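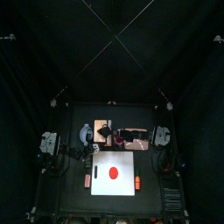
Track notebook, April, continued

Started 7:40. Carried on with the rail joint resistance checks for the Ilden branch. Four sample joints left over from the last batch, numbered on the web in paint pen. Joint 2 had lost its number, so I matched it by the grinder mark on the foot and wrote it on again.

Meter zeroed before each run. Clamps 200 mm either side of the joint, same as before. Readings in microohms:

Joint 1 – 402
Joint 2 – 398
Joint 3 – 824
Joint 4 – 411

Joint 3 is well out. Took the bond wire off, cleaned both pin holes with the round brush, and put the same wire back. It came down to 790, so dirt is only a small part of it. Swapped in a new bond wire and got 415. The old wire looks fine from outside. I cut it open near the lug and several strands were broken inside the crimp, with green powder around them. Bagged it and labeled it for Brurnik, who supplied the wires.

Sent the numbers around before lunch and asked whether we should pull the rest of that batch.
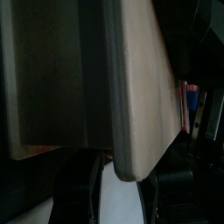 Yatziri Orozco wrote back that she would not pull them all on the strength of one wire. She wants the crimps on the Datberg end looked at first, as those joints take the heavier traffic and went in the same month. If two or more read above 600 she will ask for a track possession and replace the lot. Otherwise they go on the normal inspection round.

Fine by me. The Datberg joints will need the portable meter, and its leads are still the short ones. Ordered a longer pair. Until they come I can use the bench leads with the adapter, but the adapter adds a few microohms and that has to be taken off each reading. Measured it twice today, 3 both times.

Afternoon: insulated joint samples. Soaked end posts in the tank since last week, dried the faces with a rag, tested at 100 V. All passed. The fiber one from Lü is lower than the nylon ones, though still far above the limit. It has also swollen a little at the top corner and no longer sits flush with the rail head. I filed nothing and left it as it is so that we can see if it goes back when it dries.

The form still asks for rail temperature and I keep leaving it blank for bench work. Wrote "indoor" this time.
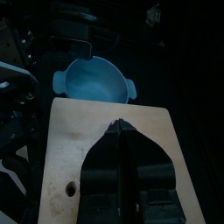
Put the rail temperature in anyway, came the note in the margin when I got the form back, or the bench figures can't be set against the ones from the line. Fair point. Taped a probe to the web of joint 1 and left it there. 19 C at 4:15.

To do:
– long leads, chase if not here
– repeat joint 3 with a second new wire
– Lü end post, check corner after drying
– ask Brurnik which crimp die was used
– more paint pens, yellow

Recent entries
Bond wire pull tests, second set
Fishplate bolts: torque after reseating
Ilden branch, list of joints by milepost
Soak tank cleaned and refilled

Track Workshop Notebook | Contact the workshop | Back to top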